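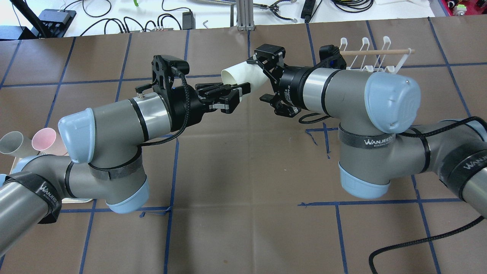 What is the best way to mark a grid on a paper-covered worktable?

Cover the table with a single sheet of heavy brown paper, draw the lines lightly in pencil, and lay narrow dark tape along them, finishing every line in one direction before starting the other.

The following procedure applies to all shared worktables at the Caltwood workshop. It was last revised on August 31, 2024. Questions may be directed to Dorian Marchal at the supply desk.

Materials
Brown paper, 909 mm roll
Dark blue tape
Long steel ruler and carpenter's square
Soft pencil
Utility knife

Covering the table
Clear the table and wipe it with a barely damp cloth. Allow it to dry fully. Cut a length of paper at least 1763 mm long and let it rest flat, curled side down, until the ends stop lifting. Center the sheet, tape one short end to the underside of the table, then smooth toward the opposite end and secure it. The long sides are fastened last.

Drawing the lines
Mark the spacing along two opposite edges and join the marks with the ruler. Check the first corner with the square before continuing — an error at this stage will carry across the whole table. On the standard layout, the gridded area is 800 mm deep.

Applying the tape
Anchor the tape at one edge, unroll it just above the surface, and lower it onto the pencil line without stretching it. Press it down with a dry cloth. Cut the tape with the knife held nearly flat, taking care not to score the paper. Small variations between squares are acceptable for sorting and general layout work. Tables used for measuring must be checked to within 2 mm.

Care and replacement
Lifted tape should be removed and replaced in full, from edge to edge. Do not patch torn paper inside the grid. Used sheets are to be stripped of tape before they are placed in paper recycling.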